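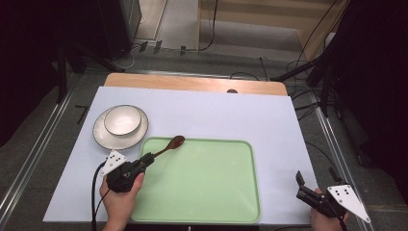 4 Mar 2025

Equipment planning, table-setting cell. Notes toward the purchase request. Prices are from quotes in the shared folder unless marked otherwise.

Where we are. The request has to cover the second handheld station, spares for the first, and whatever we decide about the arm side. The ceiling for the handheld part is $2,542. The arm side comes out of a different line and is not settled, so I am keeping the two apart below.

Handheld station, second set

Grippers: one pair, left and right, same pattern as the current pair. Keep the black fingers and the white mounting plates so that parts swap between stations. Alilden quotes the pair assembled with cables. Liltuto quotes the bodies only, cheaper on paper, but we would print the plates and cut the fingers in house. I costed our time at the internal rate and the difference mostly disappears. Going with Alilden unless their lead time moves again. It was 3 weeks on the first quote and they have not confirmed it on the second.

Ask Alilden for the cable length in writing. The left-hand cable is thick and stiff, and it arcs out from the side of the gripper before it drops past the hand. On a spoon pickup at the far side of the tray the operator is reaching across the rim already, and any pull from the cable shows up in the wrist. A softer jacket would be worth paying for. Their part list has one option at $140 per cable. Two cables if we do both hands, and I would do both hands so left and right feel the same.

Fingertips: order as consumables, separate line. Flat tips are fine for rims and plates. Slim handles are harder. The spoon handle gives the fingers very little to close on, and small errors in approach angle turn into the spoon rotating in the grip. Options:
- textured pad on the existing flat tip
- shallow V groove, printed
- narrower tip, bought in

I want to try the pad first. It needs no change to the finger geometry and no new calibration. The V groove would have to be checked against plate rims, where a flat face is better. Not buying the narrow tips until the pad has been tried on both cutlery and bowls.

Table and props

Table stays. White surface with the wood strip at the back is good contrast for everything in the current set, including the pale green tray. The small bowl and off-white plate are closer to the surface color than I would like. They both have a thin dark rim, and the segmentation people say that is enough. If they change their minds, a darker set is cheap and can go on petty cash.

Duplicates needed for the second station: tray, plate, bowl, spoon. Same sizes. The tray takes up a large part of the near half of the table, and a bigger one would leave nowhere to start the dishes from. Tiêu has the tray in the catalog but only in case quantity. Check whether they will split a case. If they will not, take the case and put the rest in stores.

Cutlery: stick to the dark spoon for now. Adding forks means a second grasp type and a second set of trial sheets. Put it in the September round.

Floor and cabling

This needs its own line. Last year it was folded into "miscellaneous" and got spent on something else.

The carpet has long metal rails on both sides of the table, stands and support legs behind it, and thin cable in loops between them. Some of the runs at the back are taped down. Tape on carpet is fine for a week. It is not a permanent answer for a station in use every day, and a second station doubles the runs.

To buy:
- low-profile floor cable cover, enough for the back run on both stations
- hook-and-loop ties, one roll
- labels for both ends of each cable
- one spare of every thin cable, coiled and bagged

Cuvo has the cover in dark gray. $190 for the length we need, cut to size. Delivery is extra and they would not give a figure over the phone. Measure again before ordering. The run from the wood furniture to the rear stands is the awkward one, and I measured it with the rails where they are now. If the rails move out to make room for the second table, the number changes.

Also open: whether the second table goes to the right or behind. Right means shifting the black covering and whatever is on casters there. Behind means moving the wood furniture. Either is a half day with two people. Neither has a cost on the sheet except time.

Arm side

Not part of this request, but the handheld choices constrain it. If the arm fingers end up a different shape from the handheld fingers, the recordings are worth less to us. So whatever tip we settle on has to be available, or printable, for both. I asked Alilden and Liltuto the same question:
- can the finger mount be supplied with the same hole pattern as the handheld
- what closing force at the tip, and is it adjustable
- what happens to the price if we buy fingers only

Liltuto answered the first (yes, with an adapter). Nothing on the other two. Alilden sent a general brochure. Chase both.

Adapter adds length. Check this against reach at the far side of the table before getting interested in it.

Things I am leaving out on purpose

Second monitor. Want it, cannot justify it under this line.
Spare gripper body. One spare plate and a bag of fasteners will cover the failures we have had. If a body goes, station two lends to station one.
Lighting. The tray and the bowl both pick up reflections. A diffuser might help, but test with tracing paper before spending anything.

To do before the request goes in

Confirm lead time, Alilden.
Remeasure back run.
Tiêu, split case yes or no.
Delivery figure from Cuvo, by email.
Pad trial on the spoon handle, both hands, log slips on the usual sheet.
Update the total and check it against the ceiling with shipping and tax in.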